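Firnham Evening Kitchen Course
Handout 2: Things That Dissolve, Things That Don't
Notes by Sabina Samarakoon

Carried over from last time: several of you asked whether stirring is a skill. It is, in the sense that parking is a skill. Most people get by, and the rest can be heard from across the room.

A powder or syrup wants to sit at the bottom of the glass and be left alone. Your job is to disturb it. Use a spoon longer than the glass is tall, get the bowl of it right down to the base, and lift as you turn. Going round and round on one level gives you a lovely whirlpool and a layer of sludge. Let the glass stand a minute, then look through the side, low down. A ribbed tumbler flatters everything, so don't let the stripes talk you out of a second stir. 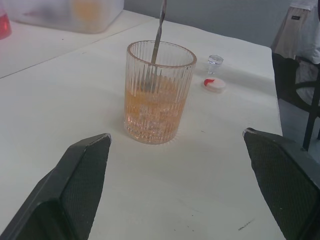 UNIT 2.1 - MIXED DRINKS (NO, NOT THOSE)

Specks or bubbles? In a cloudy orange drink they look much alike. Bubbles mostly rise and quit. Undissolved bits hang about in the middle or sink, and you will meet them in the last mouthful. If in doubt, stir again and look again.

Small clear glasses: smell before you pour. Colorless liquid can be water, vinegar or sugar syrup, and Annelies Gisler has asked me to mention that she found out which in August.

Caps go flat on the table beside the work. Pockets are not beside the work.

UNIT 2.2 - JARS AND WHAT LIVES IN THEM

Soft contents are the opposite problem. Stir those hard and you have jam, or something you will have to call jam. Tilt the jar, slide a spoon down the wall and lift pieces out from underneath.

Grip the ribbed side of the lid, hold the jar low, and turn. Tape goes where you'll see it, and a scrap on the lid does nothing for you once the lid is on the far side of the room. Put a second piece on the jar itself.
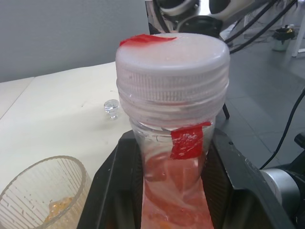

Fig. 2. Screw-cap jar, red tape on lid and neck.

For next time: read page 77 of the course reader and bring one jar with a lid that fits it. Please check this at home.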